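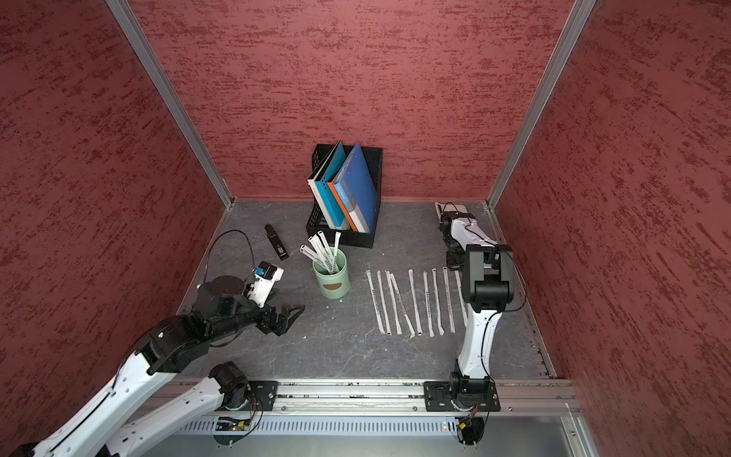 Can a robot tidy up yet? A look at small chores

Putting straws in a cup takes a person a few seconds and no thought. For a pair of robot arms it is still a fair test, and it says a good deal about how far machines have to go before they can help in a kitchen or behind a cafe counter.

Jovico, which runs a small test bench in Lilludville, spent part of October on jobs of this kind. The list was short: straws into a cup, books into a desk organizer, lids onto tubs, towels folded in half and in half again. The arms were given 200 tries at the straw job, with one straw counting as one try. They got 84 percent of them into the cup without help.

That sounds better than it would feel at home. A helper that drops one straw in six is a helper you have to follow around. The misses also take time. When a straw lands flat against the table the gripper often needs two or three passes to get hold of it, and a wrapped straw is harder than a bare one – the paper slides, and the ends crumple if the fingers close too far down.

A cup that already has straws in it is harder again. The opening gets crowded and the next straw catches on the others. People solve this by feel, with a small push or a wiggle. Most arms in this price range have little sense of touch and work mainly from what their cameras show them.

Books went more smoothly, as long as the organizer stayed put. Thick ones were easy to grip and stood up on their own. Thin paperbacks tended to slump, and the arm did not always notice.

The picture on shop floors is different. At the Verschueren packing plant outside Gredurmont, a single arm has been loading boxes since spring, and it handled 1106 of them on its best shift. The older line managed 788. But every box there is the same size and arrives in the same spot, facing the same way. The plant tried mixed sizes for one week and went back to hand loading for those orders.

So the answer for now depends on how much the job changes from one minute to the next. Repeated work in a fixed place is well within reach. Loose items on a counter can be done, slowly, with a person close by. A whole kitchen after dinner is still out of range for anything we have seen at a price a household would pay.

Jovico plans to repeat the straw job with softer finger pads and to add forks and spoons. We will print the results when we have them.

You are receiving this newsletter because you signed up on our website. Manage your preferences or unsubscribe at any time.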